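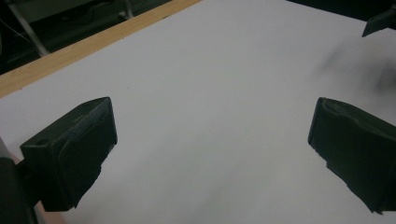 The pitch for teaching machines by hand goes like this: give ordinary people a gripper they can carry, let them do chores with it, and feed the footage to a model. Fuvetti, a small outfit that sells such footage, says its latest batch holds 1371 clips. I watched 200 of them. What I kept noticing was how much of the time the two dark fingers are open over a blank white surface with nothing between them. A buyer pays for that moment at the same rate as a folded shirt.

I don't doubt the empty moments have some use. A machine has to learn how to approach a thing before it can pick it up. But the sellers talk only about hours. Clultel advertises hours. Latimia, which buys from both, told its customers in May that more hours would fix the trouble its arm has with cups. Why would they? If the first thousand clips share the same habits — same table, same few hands, same gentle reach — the next thousand will likely share them too.

I asked Latimia how many clips it throws out. The answer was 17 in the last order, all for file errors. So a person opened the files to see whether they played, and that seems to be as far as the checking went.

My suggestion is dull. Pay people to do 20 tasks badly, with spills and drops, and write down what went wrong. Publish the discard rate. Until a seller does that, I'd treat its hour count as a measure of how long a camera was on.

Last updated: May

Comments

drysump: We bought a Tomić set last year and had the same problem. Half of it was reaching.

pell_k: You watched 200 clips and want to judge the whole field?

oatgrass: Who pays for the bad takes though? My shop can barely afford the good ones.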